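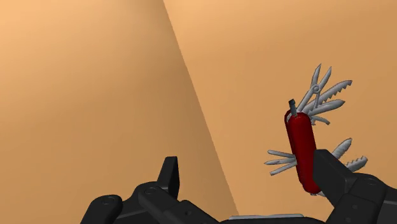
Rendered view: gripper in front of two tan walls.

Dultwood Transcript Desk, second edition

For public defenders, appellate clinics, innocence projects and anybody else who has to read a very long trial record and find the one page that matters.

Product page updated November 19, 2021

Dultwood is a desktop program for reading court transcripts. It opens the record, keeps the page and line numbers exactly as the court reporter set them, and lets you mark, tag and cite as you go. The first edition was built for a single capital appeal with a record of more than 3000 pages, and we are still a bit amazed at how many offices picked it up after that (hello to the clinic in Bivdale, who sent us the longest bug list we have ever received and were right about nearly all of it!).

What's new in the second edition

Jury selection view. This is the big one, and the part we are happiest with. Voir dire is hard to read straight through, with questioning that stops and restarts and jurors called by number in the morning and by name after lunch. The new view gathers every exchange with one prospective juror into a single column, in order, with the page and line beside each answer. Put two jurors next to each other and you can see who was asked what, who got the follow-up question and who didn't. If you are working on a Batson claim, you know how many evenings that comparison used to eat.

Strike sheet. Type in each strike as you find it, with the side that used it and the reason given on the record. The sheet links back to the transcript, so a reader can go from the stated reason to the juror's own words in one click. It prints cleanly on letter paper — we tested this more than was probably healthy.

Faster search. Searching a record of 4000 pages used to mean a short wait and a progress bar. Now results start showing up while you type. You can search by speaker, by day of trial or inside your own notes.

Better handling of scans. Older records often come as photocopies of photocopies. Text recognition is built in, and where the program isn't sure of a word it shades that word and shows you the original strip of page next to it. Please check shaded words before you quote them. Names and numbers are the usual trouble.

Sealed pages. Mark a range as sealed and it stays out of exports, shared copies and printed indexes until someone with the case password changes it.

Citations

Copy any passage and the citation comes along with it. Formats can be set per case, including volume, page and line, and Sointu Sjöberg has written a page of ready-made patterns that ships with the program. If your court wants something odd, you can build your own from the Formats menu. Brackets and section signs are fine, em spaces are not yet.

Working together

Up to 60 people can be attached to one case file. Notes carry the initials of whoever wrote them, and you can hide everyone's but your own, which is nice on a second read when you don't want to be steered. Files live on your office's own server or on a single laptop. We don't host case material and have no plans to.

"I had the comparison open at the hearing and could answer the judge's question from the screen," wrote Maëlle Wong, after trying the preview. We printed that email out.

What you need

A Windows or Mac computer from the last several years
8 GB of memory (16 is better for scanned records)
Transcripts as PDF, plain text or the common reporter formats
No internet connection once it is installed

Price

149 dollars per seat, paid once. Fixes within the second edition are included. Law students working under a supervising attorney can use the supervising office's seats, and first edition owners get the upgrade for nothing. Just enter your old key.

Known problems

Transcripts with four pages to a sheet sometimes import in the wrong order. Turn on "condensed layout" before importing, and not after. The Tullomach index format comes in without its exhibit list. Dark mode makes the sealed marking hard to see, and Arūnas Avotiņš is fixing that now.

Training and questions

A free one-hour walkthrough runs every other week, taught by Chidubem Iyamu, who spent years reading records for appeals and has strong opinions on tagging. Bring a real question if you can. For office installs, write to Teodoro Ibarra through the contact form and say which edition you have and how many seats.

Manual (PDF)
Sample record for practice
Citation patterns
Release notes, first edition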